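4. Recording a cable task by remote control

The Kobori brochure says a new user can record a good demonstration in 30 minutes. Plan on a good deal longer. Cables bend, and the arm has little feel for that.

4.1 Picking up the cable

1. Bring the gripper down slowly over the cable, close to the connector.

2. Stop as soon as the fingertip touches it. Do not drag.
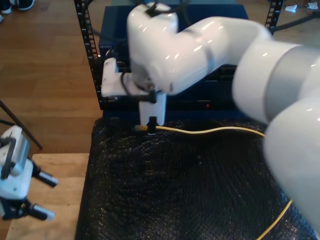
3. Close the gripper in small steps. Full speed is for blocks and cups – leave it off.

Caution: Keep your free hand off the release pedal while the gripper is closed.

4.2 Checking the grip
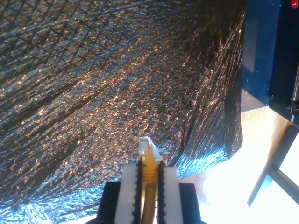

Force readings in Nindus look precise, but I would not trust them alone. Use the wrist view as well. With a slim yellow piece held upright between the ribbed black pads, you can judge the lean of the tip by eye. If it leans more than you like, open up and grip again.

4.3 Before each take

4. Move the arm to its start pose and look over the base.

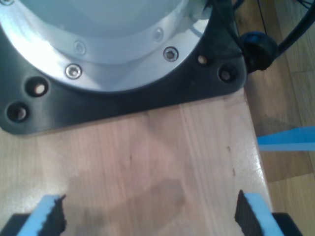 Figure 3. Base, flange ring and black mounting plate.

5. Start the take, then approach the rack from the front.
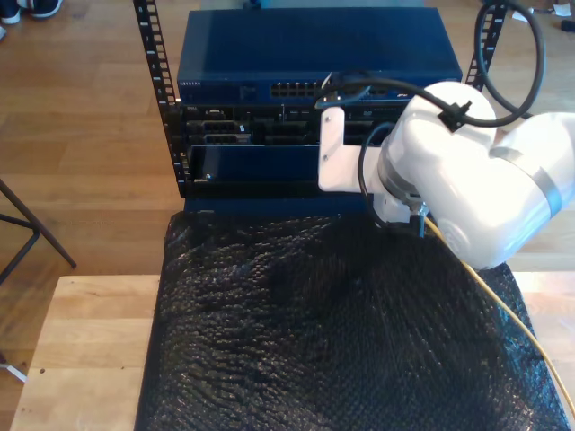 Figure 4. Arm at the rack, bubble wrap on the table.

Note: Drarnura claims 1,000 takes will cover any cable. I have seen no proof. Delete bad takes the same day.

Revised by Grímur Juhl, August 5, 2018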